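Forums > Machines at Work > Can They Do Chores Yet?

Opening a drawer: are we there or not?
41 replies | 1,316 views | 11 shares

drawerdan77 wrote:
OK so I have been obsessed with this for months and I need other people to argue with.
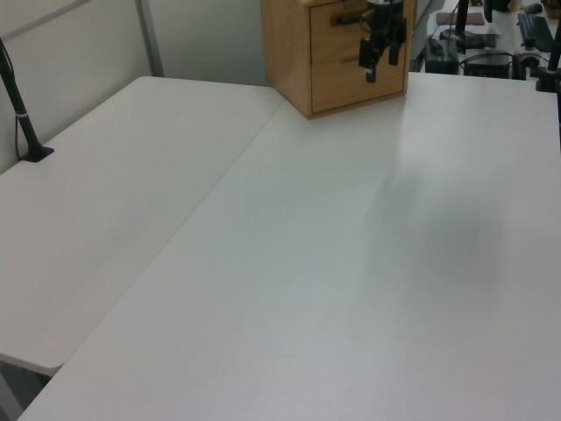
My claim is that drawers are the best test going for whether a machine is ready to live in your house. Forget folding shirts for a minute! Think about how much of a normal day is drawers. Socks, forks, batteries, the one with the takeout menus. If an arm can walk up to any drawer (well, roll up), find the handle, pull it straight, stop before it yanks the whole thing onto the floor, and then push it shut again, you've got most of what you need for cupboards and dishwashers too.

I've got a hobby arm from Grido on a bench in my garage, two fingers, nothing fancy, and last night it opened the same drawer 77 times before I went to bed. Same drawer, same spot, I admit that. I'm still grinning.

millwright_mo wrote:
Congrats, and I mean it. But "same drawer, same spot" is the whole problem. I work at Parkard, we bend and punch sheet metal, and we've had arms on the floor for years. They're great as long as the part shows up where it's supposed to. Move the fixture half an inch and the arm will happily grab air until someone hits stop. Your sock drawer is not in a fixture.

drawerdan77 wrote:
Sure, but mine has a camera looking at the drawer! I slid the cabinet over by a hand's width and it still got the handle most of the time. It missed when I turned the cabinet toward the window. Glare, I think.

suds_and_bolts wrote:
Most of the time is doing a lot of work there. My dishwasher works all of the time and has since I bought it.

kettleblack wrote:
I'm with Dan on this one. Two fingers gets you further than people think. I spent a whole winter picking things up around the kitchen with a pair of salad tongs to see what I could manage (yes, really) and the only stuff that beat me was wet lettuce, coins lying flat, and a fitted sheet. Drawers were easy as long as the handle stuck out. Those flush ones with a groove cut along the top are horrible.

millwright_mo wrote:
The tongs had your arm behind them. You feel the drawer bind and you wiggle it without thinking. Old wooden drawers with no slides swell up in the summer and you have to lift and pull a little to one side. Ask a machine to do that.

drawerdan77 wrote:
That's the part I'm working on!! I can read motor current, so I can tell when it's pulling too hard. Right now all it does is quit. Next I want it to back off, shift over a bit, and try again. I tried it by hand with the joystick and got a sticky drawer open on the second pull. I may have yelled.

lintfilter wrote:
What about stuff inside though? Opening it is step one. Then there's a whisk jammed against the top.

kettleblack wrote:
There's always a whisk.

suds_and_bolts wrote:
I'll be the grump. I saw the Lallel demo in December, the one with the kitchen on wheels, and it took four minutes to put away a mug. Beautiful machine, very smooth, and I could have washed the mug again while I was waiting. What does a household get out of that?

drawerdan77 wrote:
I don't mind slow! Let it take all night. If I load the thing up at bedtime and the mugs are in the cabinet at breakfast, I don't care whether it was four minutes apiece.

suds_and_bolts wrote:
You'd sleep through that? With the clunking?

millwright_mo wrote:
Slow is fine at home, I'll give you that one. It isn't on the floor. If a machine tender can't keep up with the press it goes back on the truck. Where I think you're wrong is drawers as THE test. I'd pick sweeping up chips around a lathe. Every pile is different, half of it is tangled, and some of it is sharp. We still hand that to whoever is newest.

lintfilter wrote:
My mother can't bend down to her bottom drawers anymore. She'd take slow. She'd take most of the time, too, if it didn't fall on her.

drawerdan77 wrote:
@lintfilter yes, this is who I think about. Bottom drawers are next on my list. The arm has to come in low and it runs out of reach, so I'm going to try lowering the mount. I'll post the settings when I have them. @millwright_mo send me a bag of chips and I'll try it, I'm serious.

millwright_mo wrote:
Wear gloves. Messaging you.

Comments (3)

ramadan_fan_of_grido: Is the gripper the stock one or did you swap the fingertips? Mine slips on round knobs.

oldtoaster: My vacuum robot still eats the same phone cord every week. Wake me up when it learns.

pegboardpat: Rubber bands on the fingertips. Fixed my knob problem for the price of a bunch of broccoli.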